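Call for participants: home-use panel for face cleansers, Plusberg

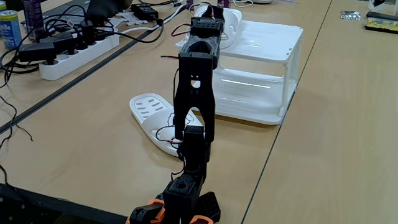

Ellow is looking for adults to take part in a home-use comparison of two rinse-off face cleansers under the Trokix label. Both are in the final stage before sale. The panel runs for six weeks, starting in May, and is open to people who live within reach of our Plusberg office.

What participants do

You use one cleanser on the left side of the face and the other on the right, morning and evening. The tubes are plain and marked L and R. After each evening wash you fill in a short form on your phone: tightness, shine, redness, and any residue left on a cotton pad. The form takes under five minutes.

You also come to the office for 4 visits. At each one a technician measures skin moisture and surface oil at fixed points on the cheeks and forehead. Please arrive with a bare face - no sunscreen, no tinted balm - and sit in the waiting area until you are called. Readings taken straight after a walk outside are not usable.

Who can apply

- Age 18 or over
- Normal, oily or combination skin
- Wears foundation or concealer on most days
- No prescription acne treatment at present
- No known allergy to coconut-derived cleansing agents or fragrance
- Not taking part in another skin or cosmetics panel

You may keep using your own makeup and moisturizer, but you may not change brands during the panel. Peels, scrubs and cleansing brushes are excluded for the full period.

Payment

Participants who complete all visits and at least five evening forms a week receive a fixed fee, paid by bank transfer after the last visit. Those who stop early because of a skin reaction are paid for the weeks completed. Travel within Plusberg is not refunded.

How to apply

Ask for the screening form at the Ellow front desk, or write to So-yul Cha, panel coordinator, with "Trokix cleanser" in the subject line. List the face products you use now, with full product names. Photos of your skin are not needed at this stage.

Applicants who pass screening will be sent the ingredient lists and a consent form to read before the first visit.

Posted 19 March 2026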